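Brenasholm Garment and Surface Care
Wood Surface Guide for Work Rooms and Kitchens
Section 7: Oiling and Maintaining Wooden Boards

Revision of 28/02/2018. Replaces all earlier issues of this section.

7.1 Scope

This section applies to all solid wood boards supplied under the Brovholm and Pivon names, including boards built up from glued strips. It does not apply to bamboo, to veneered panels, or to boards with a factory lacquer. Owners of lacquered boards should refer to Section 9, as oil will not enter a sealed surface and will remain sticky to the touch.

The instructions assume a new board or one that has been in normal use. Boards with open splits or with black staining along a glue line should be inspected under 7.6 before any oil is applied.

7.2 Items Required

Brenasholm Board Oil, or another food-safe mineral oil
Two lint-free cloths, one for applying and one for wiping off
Sanding sheets, 220 grit
A soft brush
Mild dish soap
A wire rack or a pair of wooden battens

Do not substitute olive, corn or sunflower oil. Cooking oils turn rancid in the wood and leave an odor that is difficult to remove.

7.3 Preparing the Board

1. Wash both faces and all edges with warm water and a small amount of dish soap. Rinse promptly. Do not soak the board or leave it standing in a sink.

2. Wipe off surface water with a towel and stand the board on edge where air can reach both faces. Leave it overnight. A board oiled while damp will trap moisture and may warp.

3. Inspect the surface under a low side light. Raised grain will feel slightly rough after the first few washings. This is normal.

4. Sand lightly along the grain with the 220 grit sheet. Apply even pressure and do not dwell on one spot. On strip boards, sand in the direction of the strips.

5. Remove all dust with the soft brush, then with a dry cloth.

CAUTION: Do not use steel wool. Fine particles remain in the wood and will rust.

7.4 Applying the Oil

1. Place the board flat on the rack or battens. The room should be at 20 degrees Celsius or slightly above. Oil applied in a cold room spreads poorly.

2. Pour a small pool of oil in the center of the board and spread it outward with the first cloth, following the grain. Cover the ends and edges as well as the faces. End grain takes up more oil than the face and should be wiped a second time.

3. Allow the oil to stand for 20 minutes. Dry patches may appear during this time and should be touched up as they do.

4. Wipe away all remaining oil with the second cloth. The surface should feel smooth and should leave no mark on a sheet of plain paper.

5. Turn the board over and repeat steps 2 to 4 on the other face. Both faces must receive the same treatment. A board oiled on one side only will take up moisture unevenly and may cup.

6. Stand the board on edge for 24 hours before use.

Note: Light woods such as maple show oil less strongly than walnut or cherry. In boards made of alternating strips, the cream and tan bands may differ a little more in tone after the first coat. The difference is a property of the wood and is not covered by the warranty.
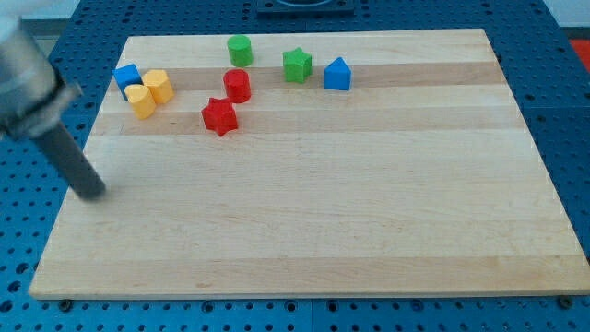 7.5 Maintenance Schedule

New boards: apply one coat every 7 days for the first month.

Boards in daily household use: apply one coat each month.

Boards in commercial or classroom use: apply one coat every 2 weeks, and sand lightly as described in 7.3 when the surface becomes rough.

Boards in storage: apply one full coat before storage and another on return to service. In heated buildings it is advisable to oil stored boards in October, before indoor air becomes dry.

A simple test may be used between coats. Place a few drops of clean water on the board. If the drops stand on the surface, no oil is needed. If they soak in and darken the wood, a coat is due.

7.6 Inspection and Repair

Hairline checks at the ends of a board may be filled with Garg Board Wax, worked in with a fingertip and buffed after one hour. Checks that run through the full thickness cannot be repaired with wax, and the board should be withdrawn from use with food.

A slight bow can often be corrected. Lay the board on a level surface with the hollow side down, place a clean, even weight on it, and leave it for two days -- longer if the board is thick. Do not apply heat.

Open glue joints should be reported to the place of purchase. Do not attempt to close a joint with household glue, as doing so will void the warranty.

7.7 Safety and Disposal

WARNING: Oily cloths may be a fire hazard, particularly where they have been used with drying oils such as linseed or tung. Lay used cloths flat outdoors until fully dry, or place them in a metal container filled with water and close the lid. Do not leave cloths in a heap or in a pocket.

Keep oil and wax out of the reach of children. Clean spills from floors at once -- mineral oil on tile or vinyl is very slippery.

For boards purchased in quantity, replacement oil is available in 2,000 ml containers. Orders should quote the product name branded on the underside of the board.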